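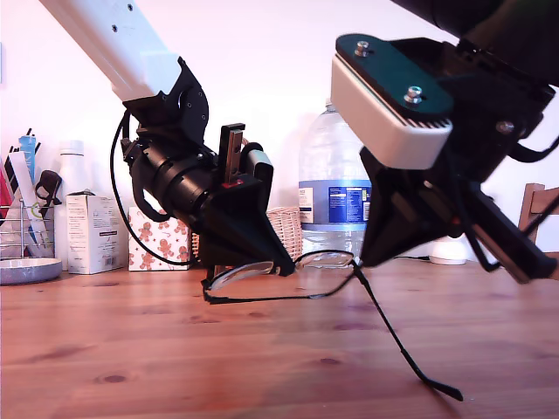 The Rovero Duo is sold as a complete two-arm kit for people who want to teach a robot small household jobs without building the thing themselves. You get both arms, a gripper for each, the power supplies, the cables and a year's access to Illard, the software that records what you do and trains the arms on it. We had one on loan through August.

Setting up took most of a morning. The arms arrive assembled as far as the wrist, and you fit the grippers and clamp the bases yourself. The screws are sorted into bags with numbers that match the manual, although bag 7 in our kit was short and we had to raid a drawer for a spare. Calibration is done by moving each joint to its stops when the software asks. Do it slowly. We rushed the second arm and had to start again.

Rovero suggests beginning with a soft block. We did that for a day and then moved on to glasses, one of the tasks in the Illard starter list and a fair test of any gripper. Frames are thin, lenses are slippery, and the temples stick out at whatever angle they were left in. With two arms you have to think about both sides of the bridge at once, and a small mistake by one arm is passed straight to the other.

We recorded 93 runs on the glasses, all driven by hand from the pair of control handles. The first 20 were poor and we threw them out. After that the driving became easier, mainly through learning to close the fingers later than felt natural.
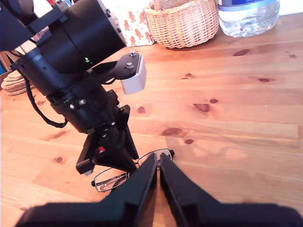 Closing force is set with a slider in Illard, and the default is too high for anything you care about. We brought it down to 2 on the scale and left it there. At that setting a frame could still slide out if it was picked up by the end of a temple, but we didn't bend anything.

Wumpini Ametepe, who repairs and fits arms for small workshops, spent an afternoon with the kit. She liked the wrist joints and was less keen on the wiring. "The cable wants another clip," she said. "It's fine on a table. If you're moving the arms about every week, I'd tie it down before I did anything else."

Training on our recordings ran overnight. The arms could then make a decent attempt at the job with the glasses lying open near the centre of the table. Turn them over, or push them towards the back, and results dropped off sharply. More recordings would help, and Illard does tell you which positions it has seen least.

The nearest rival is the Serrano bench set. It is quieter and has a better manual, but the second arm is an extra and the software is charged by the hour. Rerberg also sells a pair, aimed at colleges, with a longer wait for delivery.

Rovero's support line answered us both times we rang. Spare fingers are sold in pairs and fit with two screws. The arms can be bought without Illard, but you'd need to be happy writing your own control code.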